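Draw around it

My father had a pegboard in the shed with a black outline painted around every tool he owned, and for most of my childhood I thought this was the behaviour of an unwell man. I'm 56 now and last winter I stood in my own laundry with a paint pen in my hand, tracing the edge of a dustpan.

So I want to argue for the outline. The plain old drawn-around shape that says this goes here. I think we've let it shrivel up into something for mechanics and kindergartens, and I think the rest of us could do with a lot more of it.
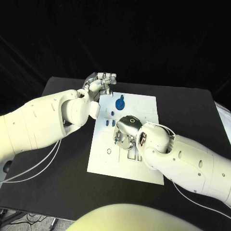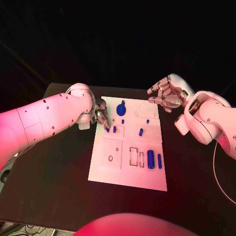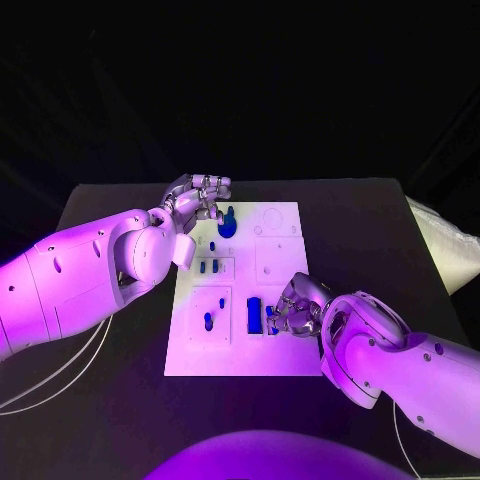
A white board on a dark table each time. The second has the black outlines, with blue pieces on or near them.

Back to Dad. The thing about his pegboard was that you couldn't lie to it. If you'd borrowed the tin snips to cut up a milk bottle for a school project and left them down by the creek (I had, more than once), there was a tin-snip-shaped hole staring at him the minute he rolled the door up. He never had to ask whether something was missing. He'd just come to the back step and say "snips", and off you'd go in your thongs with a torch.

I hated it, and I carried that hatred into adult life as a sort of principle. I was going to be relaxed! My house would have drawers and you'd open the drawers and things would be in there or they wouldn't. And for about three decades that's how it went, and I would guess I've bought the same potato peeler more times than some people have changed cars.

What changed my mind was moving to Zusbridge and joining the tool library there, which runs out of the old produce store behind the footy oval. You pay a small fee, you borrow a post-hole digger, you bring it back. When I first signed up the place was chaos in the friendliest way. There were shelves with labels on them – proper printed labels, laminated, someone had gone to real trouble – and the labels had almost no relationship to what was sitting above them. CHISELS was a shelf of extension leads. CLAMPS had a fondue set on it.

Then Min-kyu Lim took over the roster. He's a quiet bloke, used to fit out commercial kitchens, and over a few evenings in June he pulled down every label and painted silhouettes on the back wall instead. White paint on dark green ply. That was the whole reform. There was no new system and we didn't get a talk about it, he just painted the shapes and hung the things on them and went home.

It worked straight away. People who had cheerfully ignored the word CHISELS for years would not, could not, hang a chisel on the shape of a spirit level. I watched a teenager do a full lap of the shed with a bolt cutter, holding it up against the wall like he was trying on a shirt, until it matched. He was pleased with himself too. You don't get that from a label.

I've thought a lot about why and I reckon it comes down to the fact that a word has to be read and then agreed with. A label says CLAMPS and some part of your brain goes, well, broadly speaking, what is a clamp? Is this glue gun in the general spirit of clamps? With an outline there's nothing to debate. It fits or it looks stupid. And it doesn't matter if you've got your glasses on, or whether English is your first language or your third, or if you're four years old, or if it's half past five and you're tired and the dog's in the car.

Now, the case against, and I do take it seriously, partly because I'm married to it.

The first objection is that it's bossy. My wife's view is that a kitchen with outlines on the wall is a kitchen that's telling you off, and that guests will feel it. I had some sympathy for this until we stayed at a rented place down the coast, an expensive one, all pale timber, every cupboard with a push latch and no handles, and we spent three days opening the wrong doors looking for a mug. Nothing in that kitchen told us off. It just left us to wander around like ghosts. I'd have wept with gratitude for the outline of a mug. I think real hospitality is letting a visitor know where the colander lives without making them ask, and then letting them put it back after, so they can feel useful and you don't find it in the pot drawer in October.

The second objection is that it freezes things. You paint around your Rastolico hand drill, and then the Rastolico dies and you get a Fotar, which has a fatter handle, and now you've got a shape on the wall that fits nothing you own. Fair enough. Dad's board had a few of these. There was one up near the top corner, a long thing with a hook on it, that hadn't had a tool in it in my lifetime, and none of us ever found out what it was for. But I'm not sure that's an argument against. You can paint over a shape in two minutes. You can also leave it there. When we cleared the shed out after he died I could have told you from the empty board what sort of man he'd been and what he'd fixed, and I can't think of a set of plastic tubs that would have done that for me. My brother wanted to paint it white for the sale. We took it off the wall and I've got it in my hallway, with nothing on it at all, and people ask if it's art.

The third objection is the one I find hardest, and it came from Ye-ji Kang, who teaches preps at the school up the road and uses outlines all day long. Tape on the floor for the mat, tape on the shelf for the block bucket. She says they're marvellous and that she worries about them. Her point was that a child who can only put the bucket back when there's a square to put it in hasn't learned to be tidy, they've learned to fill a square. She peels some of the tape off in the second half of the year to see what happens. What happens, by her account, is mixed.

I don't have a clean answer to that. My feeling is that tidiness for its own sake is a bit overrated as something to learn, and that I'm quite happy to be a person who fills squares if it means the scissors are where the scissors are. I fill squares at work. I park between lines. I'm not sure I've got a deep inner sense of where to park and I don't think it's made me any less of a person. But she's the teacher, and I notice I've kept thinking about it.

There's a money side to this as well, which I'll be quick about. You can spend a fortune on organising. A company called Zwane came and quoted a friend of mine over $3000 for a pantry, and I've seen the brochure, and it's handsome, and it's all identical canisters with lids. Thirty matching canisters! You can't see what's in them, so then of course they need labels, and there we are again with the fondue set. A paint pen costs about what you'd pay for a sandwich. If you rent, use masking tape and draw on that. If you've got a drawer, put a bit of paper in the bottom and trace straight onto it, that's all I did for the cutlery and the good knives, and when it gets grotty you do a new one.

A few things I've learned by getting them wrong. Leave a finger's width around the object or you'll never get it back inside the line. Don't outline things you use every hour, like the kettle, it's only going to annoy you. Don't outline anything belonging to a teenager. And go dark on light or light on dark, whichever you've got, but make it bold, because a polite little pencil line is worse than no line.

I did end up doing our kitchen, or a third of it, which was the negotiated settlement. The wall beside the stove has the ladle, the tongs, the grater, the big spoon and the microplane. The rest of the room remains a free country. The other night I came out and the grater shape was empty, and before I'd thought about it I was at the bottom of the stairs saying "grater", in a voice I hadn't heard for a very long time.

Comments

wattlebird_jan
We did this in the linen cupboard with tape and my husband now puts the towels away. I've stopped asking questions. Does paint pen come off semi-gloss if you change your mind?

Trev from the flats
Disagree on the kettle. Mine wanders.

M. Osei
I'm with the prep teacher on this. My grandson can put a whole train set back in its tray and then drops his coat in the doorway every single afternoon. Loved the bit about your dad's board though. Long with a hook on it sounds like a hay knife or maybe something for pulling down a roller blind?

wattlebird_jan
Could be for getting the ute canopy down, my uncle had one of those.

Pip
Sent this to my flatmates without comment. One of them has drawn around the remote.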